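Re: [housekeeping-list] folding on a slippery bedspread??
From: Kilian Bühler
29th December

Damián, quick one before I run out the door. Quoting you so people can follow:

> Damián Mansilla wrote:
> I fold everything on the bed and it's a satin kind of cover, so
> piles slide. Big question is the white stuff. Flat pieces come out
> crooked every single time and the t-shirts with colored sleeves
> end up with the sleeves poking out. Do I need a board? Saw one
> from Velleo for 52 and I'm not paying that.

No board. Save the 52.

Flat pieces first. Take them by the corners, lift, let the thing hang a second so the twist drops out. THEN lay it down. If you drag it across a shiny cover it just takes the cover with it. Same if two pieces are tangled, lift the top one clear and deal with the other one after.
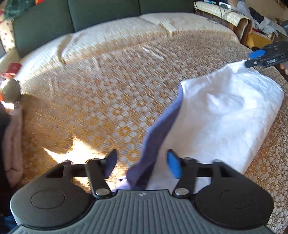 Long narrow pieces are a two-ended job. One end held down near you, far end up, pull a little, lower it. Creases across the middle mostly go if you pull lengthwise, not sideways. Don't bother smoothing with your palm until it's down, you only push the wrinkle along to teh other end.

I wrote some of this up in October in the Mustano thread (message 1164 in the archive I think, search "crooked"). Somebody there swore by a damp hand. Never worked for me.
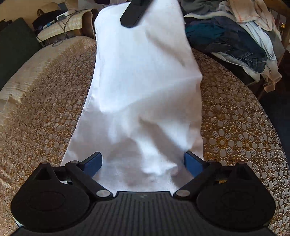 Now shirts. Sort before you start, whites in one heap and anything purple or dark off to the side, otherwise you keep grabbing the wrong one. Hem in one hand, shoulders in the other, stretch it out. Gentle with the neck, old cotton goes wavy there and it stays wavy.

Then sleeves. Your poking out problem is bc you fold the body first. Get the shirt down flat, both sleeves out where you can see them, then sleeve in, side in, other sleeve, other side, hem up to collar. Done. Takes me 17 seconds on a good day, my kid timed it.
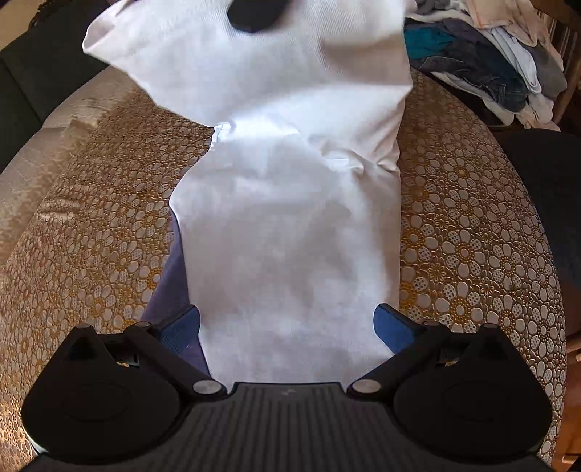

As for the piles sliding: put a towel under them. Any towel. Or stack on a chair. And keep the knits away from the pile, they're heavy and they pull everything over. Knits I roll anyway.

Black collars, turn them in so they don't rub on the white. Maybe just me. 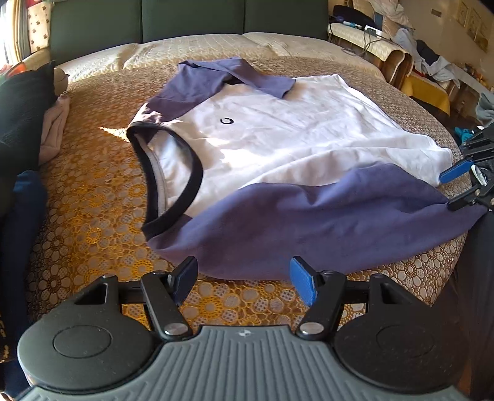
White tee with blue-purple sleeves, laid out on the bed.

Leclerc had drawer dividers last time I was in, pack was too short for an 80 drawer so measure yours frist. Will answer the Verkeo hanger question tonight if I get a minute.

Kilian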